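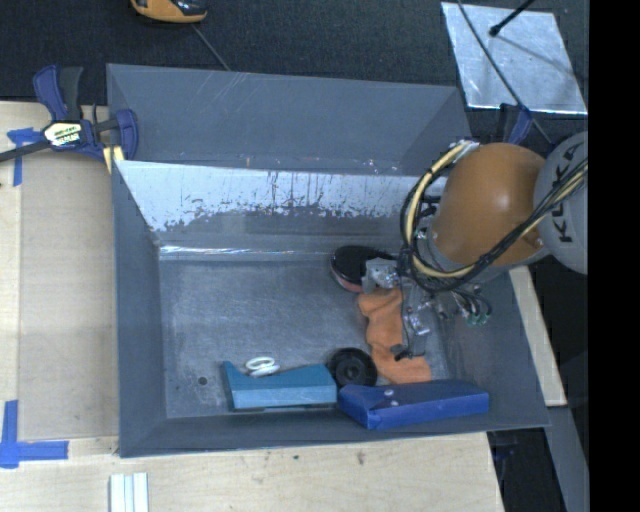
3.2 Colophons and the question of the translator

The manuscript from Drenirley preserves the commentary in 677 folios, of which the last 2 carry the colophon. In it the translation is given to a pandita and a Tibetan lotsawa working together, but the name of the pandita is written in a short form that at least three teachers could have used. Earlier catalogs took the short form as certain. We think this was too quick.

The Le Goff copy has the same colophon with one more line, where the monastery is named and the work is said to be revised "according to the meaning." Such a phrase is common in revised translations, and by itself it does not prove a second translator. However, the terms for "aspect" and "appearance" change after the third chapter in both copies — a change which a single translator would hardly make without a note. Figure 3 gives the stemma we propose, with the Irnance fragment placed under the older branch.

One difficulty remains. The Irnance fragment has no colophon, and its spelling is older than that of the other witnesses. If it is dated by spelling only, it must come before the revision. We prefer to leave the date open, as scribes in this region kept old spellings for a long time.

Figure 3. Proposed relation of the Drenirley, Le Goff and Irnance witnesses.

Related items
Verse summaries in the Fleris collection
Tibetan terms for "aspect" in early commentaries
A hand list of the Irnance fragments

Last updated: September
Contact | Copyright | Back to top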